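About Flillik

Flillik supplies sorting blocks, sorting boards and wall panels to preschools, elementary schools and therapy rooms.

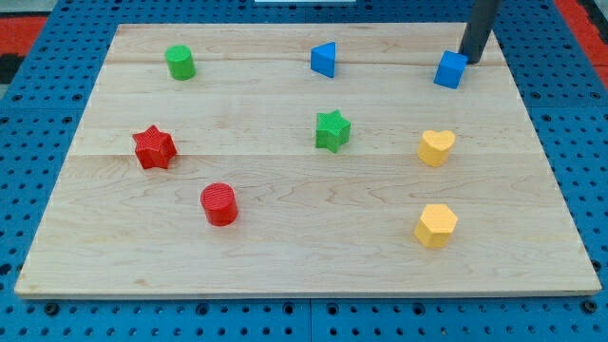 The workshop opened in July with one product, a set of colored blocks for shape and color exercises. The catalog now lists 57 items. Blocks are sold by shape — cube, cylinder, triangular prism and others — in red, green, blue and yellow, and a lost piece can be ordered singly under the code printed in the set leaflet.

Boards are made from planks joined edge to edge, sanded and oiled. Grain and figure vary from board to board and are not grounds for return. Custom sizes are cut to order, minimum quantity 20.

Perforated panels come from Neagu and are stocked in one hole spacing only. Schools fitting a full wall should send a drawing with the order, including the position of outlets and switches.

Skistudent handles school accounts and invoicing. Spare parts are shipped from the Notine warehouse, unit 42, twice a month. At the last stock check, 276 schools held an open account.

Price list and order form: see Downloads.
Page updated February 10, 2023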